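Slide 4: Clear desk policy, Grastwood office
Talk given 23 Jan 2019

Start with the numbers. 149 desks on the plan, 40 of them shared. Lockers are on order from Brivero, delivery in March.

Explain the rule: at close of day, papers go in the locker and screens are locked. Pen holders may stay. Personal mugs may not. Pause for complaints.

Retention. Paper drafts are kept for 7 days, then shredded. Signed originals go to the Ruseck store and are logged on the same day. Do not get drawn into the scanning question, it has its own slide (slide 9).

Cleaning. Contractors wipe only surfaces that are clear. Desks with papers on them are skipped and reported to the floor lead.

If asked about cost: lockers are charged centrally, replacement keys to the team.

Next slide on the cue "storage".
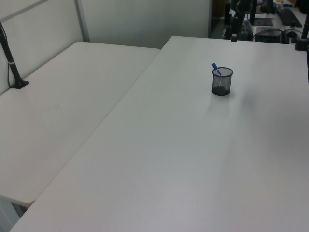 Pen holder with blue marker on a white table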